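Beltine Bench Arms: Frequently Asked Questions

Who looks after the arms?
Teodor Sârbu, mornings. After 6 p.m. it's whoever touched them last, so think before you touch them.

How often do the cables need checking?
Every 20 hours of running, or whenever an arm starts moving as if it had a grudge. Follow each cable by hand from connector to connector. If a loop can reach a gripper, it will.

There's a plug lying on the table. Should I plug it in?
No. Ask Teodor which lead it is. Verna Benavides once guessed, and we spent an October afternoon reading error 235 aloud to each other.

What should the bench look like before I start?
Tools gone, coffee gone, grippers clear of the wood. The arms and their cables are quite enough clutter.

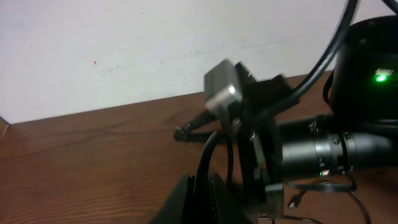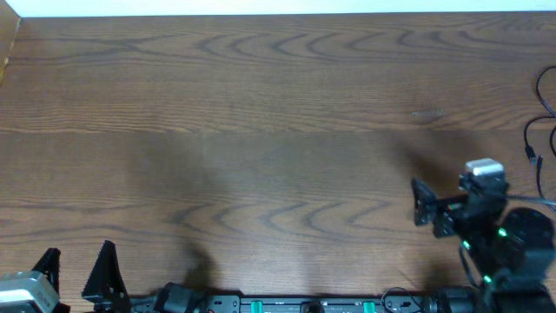 The bench, with the arms and their cabling.

Does a green light mean the arm is ready?
It means a green light is on. Run the zero routine anyway – it takes less time than explaining why you didn't.

A gripper finger is sticking. Can I oil it?
Please don't. Brush out the teeth with a dry toothbrush (not your own), open and close the finger by hand with the power off, then try again. If it still sticks, swap the finger and write it down.

Where do I write it down?
In the gray notebook. Reinhold Engelhardt built a very nice spreadsheet for this. The notebook is by the door.

Can I move the mounting rail a little to the left?
You can, if you'd also like to redo the calibration for both arms. Bring lunch.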